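Nayeli Magaña does not trust a demo reel. She writes the tracking and replay software at Tradell, the part that turns a person's hand motion into something an arm can follow, and she spent most of our hour in June listing ways it goes wrong.

"People hear 3,000 recordings and think that's 3,000 lessons," she said. "We kept 2,659. The rest had pose jumps, and I'm still suspicious of 200 of the ones we kept."

I asked whether the new planner, Elaseo, fixes that. She laughed. "It smooths it. Smooth and correct are different words."

Her complaint is that the tracker reports high confidence right when it is lost. Glare and bare ceiling are the worst - the map has little to hold on to, so it guesses. She wants every guess flagged before training. The vendor, Clemus, wants a cleaner dashboard.

She pulled up a view from a gripper turned toward the ceiling, tube lights and all. 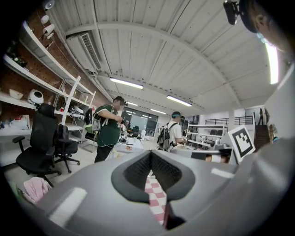

What would change her mind

"Give me 500 runs in a building we've never mapped, and show me the failures first," Magaña said. "Then I'll look at your video."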